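Call for participants: help us write a good-practice guide for shared robot picking cells

Lulis is looking for people who work near robot arms, or would like to, and who have opinions about how that work ought to be done. We are putting together a plain-language guide for small workshops, teaching labs and repair shops that run a single arm over a bin or a bench. The guide is called Kedamell, and we would love for it to be written with the people who will end up using it.

There is plenty of good material out there already, but most of it is aimed at large plants with a safety department down the hall. If you are one of two people sharing a bench with an arm, you mostly need to know where to stand, what to check before you press start, and who gets to say stop (the answer to the last one is everybody, and we want that on page one!).

What you would be doing

Participants join us for 2 sessions in October at our workshop, each lasting a morning. In the first you will watch an arm clear mixed objects from a bin while following our draft checklist, and mark up every line that is confusing, missing or just plain annoying. Please be as blunt as you like. In the second we sit down with coffee and go through everyone's notes together, and the draft gets rewritten right there on the big screen.

The parts of the draft we most want tested are these:

1. Bench and bin. How the bin is held down, what the clamps may and may not be used for, how cables are kept out of the arm's path, and what sort of objects go in together. We mix rigid things like cups and bottles with crumpled foil packaging and the occasional small shoe.
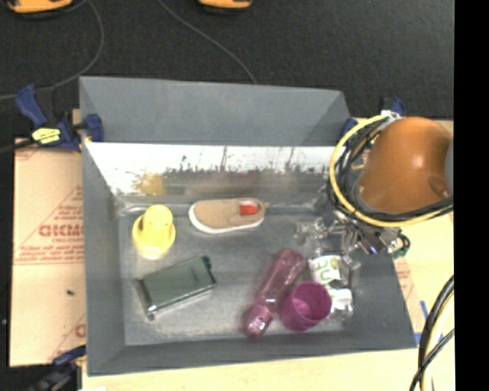 2. Hands out. The rules for reaching into the bin, who calls it, and what state the arm has to be in first.

3. Handover. What one operator tells the next, and what gets written down. Our log form has been through several versions and we are still not fond of it.

Who we are looking for

Technicians, students, teachers, shop owners, and people who have never stood next to a robot but read instructions carefully. No programming is needed. You should be 18 or older, comfortable standing for an hour at a time (stools are available, just ask), and able to come to both sessions. We hope to hear from over 100 people so that we can put together groups with a good spread of experience.

What you get

We pay $200 for the two sessions, plus lunch, and you will be credited in the finished guide if you would like to be.

How to apply

Send a short note through the Lulis contact page with "Kedamell" in the subject line. Tell us what you do and about one workplace rule you have always thought was badly written. A paragraph is fine, and so is a page. Everyone who writes will get a reply by the end of September.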